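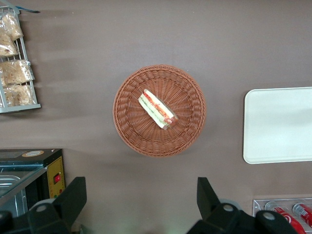
About Zoltus

Zoltus writes planning and perception software for robot arms that handle packaged food. We don't build arms, and we don't sell grippers. If you came looking for a machine that will replace your lunch counter staff, we don't have one, and we would be careful with anyone who says they do.

There are 24 of us. Most of us came from companies where a demo video counted as a finished product, and we got tired of it. A sandwich in clear wrap sitting in a wicker basket looks like an easy pick. The wrap shines, the weave confuses edge detection, and depth readings on clear plastic are poor in ways that change with the lighting. A lot of published results skip over this by using painted blocks.

What we make

Vullness is our grasp planner. It takes a view from a wrist camera, proposes grasps, and scores them. It also says when it has no grasp worth trying, a feature customers ask us to turn off in the first week and ask us to turn back on in the second.

Fernico is the log and replay tool we wrote for ourselves. It stores what the planner saw, what it chose and what it threw away. We sell it now, a little reluctantly — the interface was made by people who already knew where everything was.

How we test

A change to Vullness has to go through 200 picks on the bench before it ships. We use ordinary store goods: bagged bread, soda cans, wrapped sandwiches. Simulation is useful for catching crashes and bad joint limits. We have not found it useful for predicting whether a bag will slide, and we've stopped paying for plug-ins that promise it will.

We don't quote a single success rate. Ask for one and Burgi Camenzind will ask you which items, which lights and who was allowed to reset the table.

Who we are

Vibeke Østergaard — founder, planning
Telmo Palacios — perception
Bergþóra Ravn — motion control
Burgi Camenzind — testing
Huguette Boyer — customer support and documentation

Working with us

Trials run for six weeks on your hardware, with your products. We write up the failures along with everything else, and you keep the logs either way. Some trials end with us telling the customer to buy a conveyor.

Print this page | E-mail this page

Recent items
Why we dropped learned depth for clear packaging
Fernico: exporting replays without the planner installed
Notes from the Þorgeirsson trial
Open position: controls engineer

Last updated: October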